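Mutside Handling Project
Second progress report to the Modise Fund
Submitted by the project lead, Stondesis Linen and Workwear, Wunholm site
April 28, 2026

1. Where we are

The short version is that we have 679 usable recordings against a target of 2,000, and the people making them have stopped calling it "the puppet show," at least when I'm in the room. The long version follows, as required by your template.

You will remember that the grant pays for two things. The first is a set of recorded demonstrations of cloth handling, made by our own staff with hand-held grippers, from which our technical partner will train an arm to do the first step of the small-items line: pick up a piece of cloth, put it in a basket, do it again until lunch. The second is an honest account of what this does to the jobs of the 12 people who work that line now. Your program officer has said twice that the second part was thin in our last report. It was. Sections 4 and 5 are longer this time.

2. The recordings

We moved out of the break room in March. The break room had seemed ideal, being heated, but a microwave is a terrible neighbor for anyone trying to concentrate and the smell of soup got into the test cloths. The station is now in the old sample room, with carpet, black curtains and enough outlets for everything except the kettle.

Each session runs 120 minutes, including breaks. The operator holds a gripper in each hand and does the task the way they would do it on the line, allowing for the fact that they now have two blunt fingers per hand. There is a camera on each gripper and one at head height, and a recording only counts if all of them agree on what time it is. This took up more of our first quarter than anything to do with cloth.

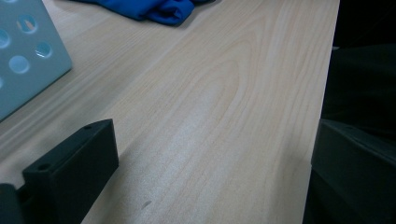
Our biggest source of rejected recordings in the last period was operators doing the job too well. Someone who has sorted hand towels for fourteen years doesn't stop above the cloth and consider it. She goes straight in, and the gripper view is a blur followed by a towel. The partner asked us to slow the approach down and to begin away from the cloth, so that the camera gets a decent look at what it is heading for. That is why a gripper view can be mostly table, with the blue cloth bunched up at the top and only a corner of something perforated to the left of it. The operators find this silly. One of them has developed a fondness for the little dark mark on the tabletop between the jaws and uses it as her starting point, and I have asked the cleaner to leave it alone until the season of recording is over. It will be the best protected smudge in Wunholm.

We have also learned that cloth has to be dropped badly on purpose. If the same person resets the table each time, the heap comes out the same shape each time, because hands have habits. We now swap resetters halfway through the session. One operator resets with real malice, and her heaps are the most useful we have.

3. Problems with the equipment

The jaws were redesigned once during the period. The first version was too slick and let go of thin fabric, which made for a long afternoon and some vocabulary I won't be including in the transcripts. The current version holds better but is heavier at the front. Two operators reported sore wrists after a full session, so we brought in a rest after each block of recordings and a higher table for the taller staff. The complaints have eased. I'd still like money for a lighter mount, and you will find it in the budget note at the end, where I have tried to make it look inevitable.

The cables are a nuisance. They trail down the forearm and people tend to work around them, with the elbow held out a little, in a way they never would on the line. The partner says this doesn't matter to the training. I pass that on without comment, except to say that the partner doesn't have to wear them.

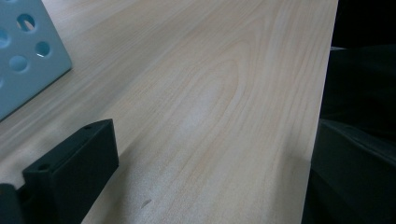
View from one of the hand-held grippers, with a gripper finger at the lower left of the tabletop.

The light in the sample room also needed work. The tabletop is pale and throws back a shine in the middle, which the gripper cameras turn into a whitish patch. We have asked for a quote for diffusers. In the meantime we have turned off one ceiling fixture by removing its tube, a solution costing nothing and approved by maintenance with a shrug.

4. What has changed for the people on the line

When we first presented Mutside to the staff, I said that nobody's job was at risk during the project. Somebody at the back asked me to say the sentence again without the last three words. I couldn't then, and I can't fully now, and I think it does the project more good to write that down here than to leave it to the canteen.

What I can report is this. All 12 staff on the small-items line were offered recording shifts. Nine accepted. They are paid at the inspector rate while recording, a step above the line rate, and they keep it for the full session even when the system crashes, so there have been days when we paid skilled people good money to watch a progress bar. They took it well.

Of the three who declined, one said her hands hurt enough already. One said that he would not teach a machine to do his job and would thank me not to ask him again. I haven't. The third wanted to see how the first month went and has since asked to be put on the list.

Moving nine people in and out of the line has had a cost I underestimated. On recording days the line runs short and the rest of the floor absorbs it. The pressing team has been the most patient and has also been the most audible about how patient it is being. From next month we will bring in agency cover on those days, paid from our own budget.
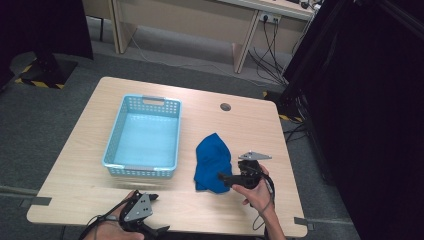 The other change is harder to put in a table. The operators have started to talk about their work in a way that I, having managed this floor for a good while, had not heard before. To record a task properly you have to agree on what it is. It took one meeting to discover that the line has at least four views on when a cloth is "in" the basket. One group thinks that a cloth hanging over the rim is in. Another thinks it is a disgrace. There are people who push it down with the back of the hand as a matter of course and had no idea they did so until a colleague mimicked them. We settled on a written definition, all of it below the rim and no part caught on the handle slot, and the definition has since crept onto the real line without any instruction from me. Snags at the next station are down, according to the people who deal with snags. I have no figures for it because we never thought to collect any before.

There has been some disappointment too. A couple of operators expected to see an arm by now and have a good laugh at it. So far they have only seen themselves on video, which they liked a good deal less.

5. What the staff have asked for

The operators' group met twice. Their requests, in their order:

A written statement of what happens to line positions once the arm is running a full shift. Management has agreed to provide a draft before the next report. I am part of management, so you may hold me to it.

First refusal on the two tender jobs, meaning the people who will mind the arm, clear its mistakes and reload it. Agreed.

Proper training for those jobs, in working hours, with a certificate that would mean something at another employer. Agreed in principle, and we are talking to the college. The phrase "in principle" got the reception it deserved.

A better chair for the person who checks recordings. Bought.

6. Next period

We expect to reach the target by the end of the summer if the present pace holds and the room stays ours. Sales has been seen in the doorway with a tape measure. The next recordings will use larger items and a fuller basket, as the first attempts with an already half-full basket were rejected almost as fast as we made them. We also owe the partner a batch of deliberate failures, such as missed grabs and cloths dropped short of the basket. There is no shortage of candidates for that one.

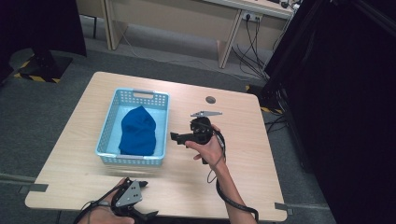

Sample room station, head-height view. Blue cloth in the basket, right-hand gripper raised over the table.

7. Budget note

Spending is under plan on equipment and over plan on wages, for the reasons in section 4. We ask permission to move the unspent part of the equipment line into staff time, holding back enough for the lighter gripper mounts and the diffusers. The curtains were bought twice. The first pair was navy, and the partner sent them back to us with a polite note.

Receipts are attached in the order in which I found them.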